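## 6. Comparing hands on the task board

This section covers the comparison run used to choose between the two multi-fingered hands supplied with the Flalto bench, the Pemov hand and the Balogun hand. Complete sections 4 (mounting) and 5 (joint calibration) first. A comparison run made on an uncalibrated hand will record, but the Pelterance controller marks its results as provisional and leaves them out of the summary table.

Both arms are fitted with the same model of hand for a run. Mixed pairs are possible but are treated in section 8.

### 6.1 Before you start

You will need:

- the task board and its loose parts
- the cable ties from the mounting kit
- the 2 mm hex key
- a plain, dark backdrop and a matt tabletop
- the run sheet (appendix C), one copy per hand model

> **CAUTION:** The hands close without warning when a run begins. Keep fingers, sleeves and tools clear of the board once the controller shows READY.

> **CAUTION:** Do not run the arms at more than 60 per cent speed with a forearm cover open. Wiring near the wrist can be caught by the shell on fast turns.

### 6.2 Placing the board

1. Set the table height so that both forearms can reach the middle of the board with the elbows bent. Lock the table legs.
2. Lay the board flat between the arms. It need not be square to the table edge. The head camera finds the board at any angle up to the limit given in appendix A.
3. Check that no part of the board lies in the shadow of an arm in its rest position.
4. Put the loose parts in their start positions as marked on the run sheet.
5. On the controller, select **Board > Locate**. Wait for the tone.

If the tone does not sound, move the board towards the head camera and repeat step 5. Shiny tabletops are the usual cause of a failed search.

### 6.3 Setting the approach pose

The approach pose is the position from which each attempt begins. It must be the same for both hand models or the timings cannot be compared.

1. Select **Arms > Free**. The arms can now be moved by hand.
2. Bring the left hand in over the left side of the board with the fingers gently curled.
3. Bring the right hand in towards the upper right corner, palm inward, fingers curled to the left.
4. Select **Arms > Hold**, then **Store pose**.
5. Step back and select **Test pose**. Each arm withdraws and returns once.
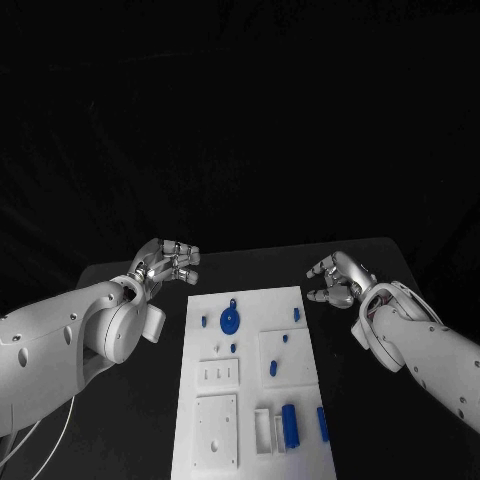 *Figure 6-1. Both hands at the approach pose over the task board.*

Check the cables while the arms are holding. Any cable running under a forearm must be able to follow the arm through its full movement without pulling tight, and must not lie across the board. Fix slack with a cable tie at the forearm, never at the wrist.

**Note:** The stored pose refers to the wrist, so fingertip height will differ between hand models. Do not correct for this by moving the wrist. Enter the finger length under **Hand > Geometry** and let the controller work out the offset.

### 6.4 Grip settings

Use the values below for the first run of each hand. They are low on purpose and will cause some dropped parts.

| Setting | Pegs | Cylinders and rods | Disk |
|---|---|---|---|
| Grip force (per cent) | 60 | 80 | 60 |
| Closing delay (ms) | 200 | 200 | 200 |
| Retries | 2 | 2 | 2 |

The closing delay is the wait between the wrist coming to rest and the fingers starting to move. Shortening it improves the timings of both hands, but the Balogun hand settles more slowly and will start to knock short pegs over. Leave it at the value shown until a full run has been recorded.

### 6.5 Making the run

1. Select **Compare > New run** and enter the hand model.
2. Choose the task group: pegs, cylinders and rods, or disk.
3. Confirm that the area is clear and press the green key.
4. Watch the first attempt through to release. If a finger touches the board surface, press **Pause** and check the geometry entry.
5. When the group is finished, return the loose parts to their start positions and choose the next group.
6. After the last group, select **Save run**. The file is lost if the controller is switched off before saving.

A part that falls outside the reach of both arms is scored as a miss. Do not put it back during the group -- the controller will count it as a second part.

### 6.6 Changing to the other hand

1. Select **Arms > Park** and switch off hand power.
2. Remove both hands as described in section 4.3.
3. Fit the second pair. Tighten the wrist screws evenly with the hex key.
4. Switch on hand power and repeat the joint calibration.
5. Recall the stored pose. Do not store a new one.
6. Repeat 6.5 from step 1.

The board must not be moved between the two runs. If it is knocked, repeat **Board > Locate** and note this on the run sheet.

### 6.7 Reading the results

The summary table gives three figures for each group: success rate, mean time to grasp, and mean time to release. Success rate should be read first. A short grasp time with many misses usually means that the fingers are closing early, and raising the grip force will not cure it.

Release times for the Pemov hand include a fixed pause in its firmware. Controllers updated after February subtract this pause; earlier ones do not. The version is shown under **System > About**.

If the two hands score within 2 per cent of each other on a group, repeat that group for both before choosing.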